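Wogan two-arm cell: frequently asked questions
Last updated August 22, 2026

These are the questions we get most often from people taking a shift on the Wogan cell at Testhorpe. For anything that involves opening a control cabinet, contact the Lundenel service desk first.

What do I check before switching on?
Walk around the table once. Look at the cables from wrist to base on both arms and make sure none is pinched or pulled tight. Check that the stands on either side are clamped firmly, then release the emergency stop and power up one arm at a time.

What color should the base rings be?
Green before you start a program. If one arm shows green and the other does not, leave both idle and look at the status page. The program needs both arms even when only one of them is moving.

Why is the table covered with brown paper?
The white top reflected too much light, and the plate edges were hard to pick out in the camera view. Matte paper fixed that. Replace it when it tears or when wrinkles spread into the working area - a few at the margin do no harm. Smooth the new sheet from the middle outward and leave a strip of table showing at the sides and front.

How do I put the dish rack back in the right place?
The rack goes on the right side of the paper, within reach of the left arm. Load the program called Pladovov, jog the left gripper to the saved rack position at low speed, and move the rack to meet it. Do not re-teach the position to suit the rack.
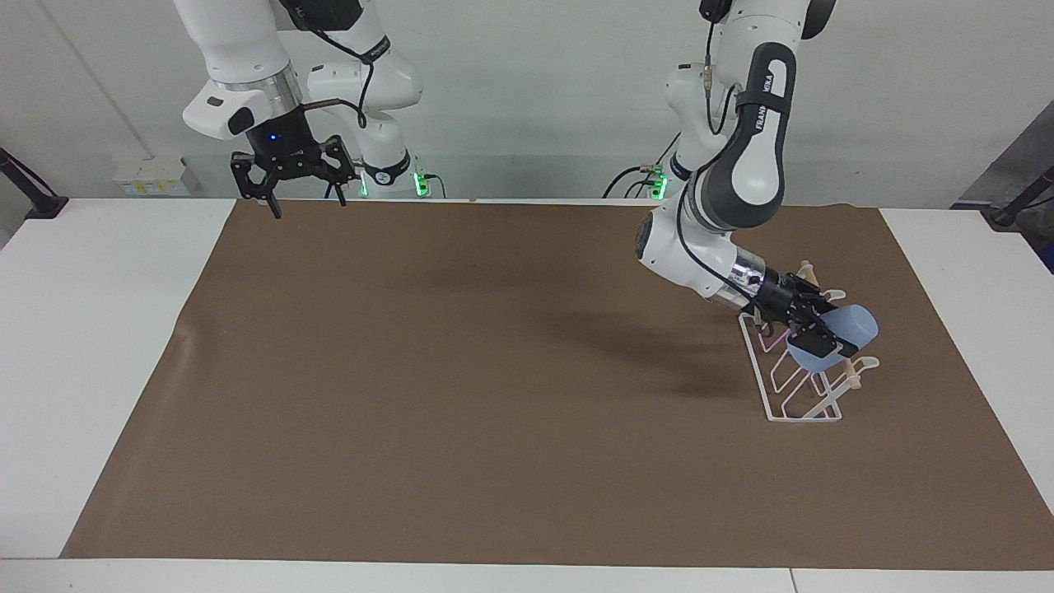
Run one plate at 60 percent speed after that, and keep a hand near the stop. The plate should go down between the wires without bending them. If it catches on a wire, stop, open the gripper by hand and shift the rack slightly before trying again.

What does the other arm do while a plate is being racked?
It waits on its own side with the gripper open. Please don't park anything under it.

How often are the gripper fingers cleaned?
Every 7 days, with a lint-free cloth and isopropyl alcohol. Grease on the fingers is the usual cause of a plate turning in the grip. Check the finger screws at the same time.

The log shows fault 198. What is it?
A grip width that doesn't match the saved value. Clean the fingers, home the gripper and try again. If it comes back, write down the time and send the log to Lundenel.

When is the next full service?
In September. The cycle counter stood at 2485 when this page was updated, and it will be reset after the service.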